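Why I renewed my season ticket at Rodham

The renewal email from Rodham came while I was still annoyed about the way the season ended, so I left it in my inbox for a couple of weeks. The deadline was getting close and I had to decide. I've paid now. I wanted to write down how I got there, mainly so I can look back at it next summer.
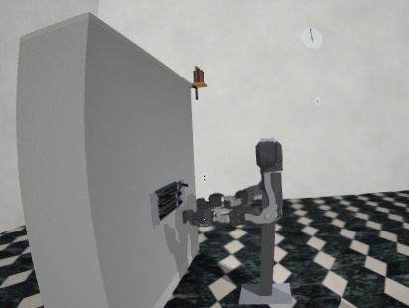
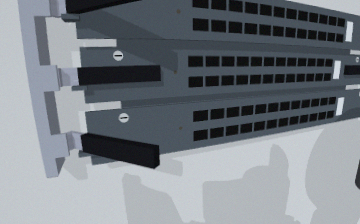
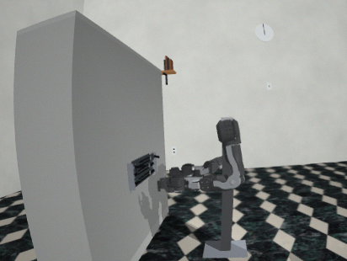

Computer renders. The robot arm on the checkered floor is in the first.

I'll start with the soccer. We finished in the middle of the table, which is where most people expected us to finish. The first half of the season was good. We pressed high, the fullbacks got forward, and we scored early in a lot of games. Then the main striker hurt his knee in March and there was no plan for playing without him. The coach kept the same shape and put a winger up front. The winger is a good player but he wants the ball at his feet with room to run, and he spent two months with his back to goal getting kicked.

I don't think the coach should be fired for it. I do think he should have tried something else after the third scoreless game. There was a 19-year-old on the bench who had scored plenty for the reserves, and he got a few minutes at the end of matches that were already lost.

The low point was Besis at home. They brought almost 700 fans, took over the whole east end, and went up two goals before I had finished my coffee. We were better after the break but never looked like scoring twice. The announcer gave the crowd as 2769, and a lot of the home part of it was in the parking lot before the final whistle. I stayed until the end because I always do, but I can't say I enjoyed it.

Now the money. The ticket went up by $26 this year. For that I get the same seat, the same bathroom line and a discount in the club store that I won't use. My total for the season comes to $242, and I still think that's fair for the number of games. If I bought single tickets and skipped the cup matches I'd pay a little more. If I missed four or five league games it would be about even. I missed two last season, one for a wedding and one for the flu.

The part I'm less happy with is the new ticket app. Last year I had a plastic card that worked every time. At the final home game they were trying out phones at one gate, and the line there went back past the food trucks. The email says the cards are going away completely. I wrote to the ticket office to ask what people without smartphones are supposed to do and got a reply saying they could "contact the ticket office."

What decided it in the end was the trip to Trollever. It was a game that meant nothing to either team. It rained, the away section has no roof, and we drew 1-1 with a goal that went in off a defender's hip. I had a very good afternoon. I knew most of the people standing near me, and the team played without any fear for the first time in weeks. The 19-year-old started and ran himself into the ground. He didn't score, but he hit the post and made the goal.

On the way home four of us stopped at Phuthong for noodles and spent the whole meal arguing about who should play on the left next year. I was still thinking about it when I got to bed. If I care that much about the left side of midfield, I should probably have a seat.

So I'm back in the same row, on the aisle, with the post that blocks a bit of the far corner flag. I'd like to see a second striker signed before preseason, and a center back who can head the ball. I'd also like them to fix the clock over the west stand, which has been wrong since I started going.

The first preseason game is against a college side and it's free for ticket holders. I'll be there and I'll post something about the lineup, assuming the app lets me in.

Last updated: 5 Jul 2019

Related posts
- Rodham 0, Besis 2: notes from the cheap side
- Wet shoes and one point at Trollever
- What to do about the left side
- Do reserve games tell you anything?

Contact | Copyright, all posts by the author of this blog | Back to top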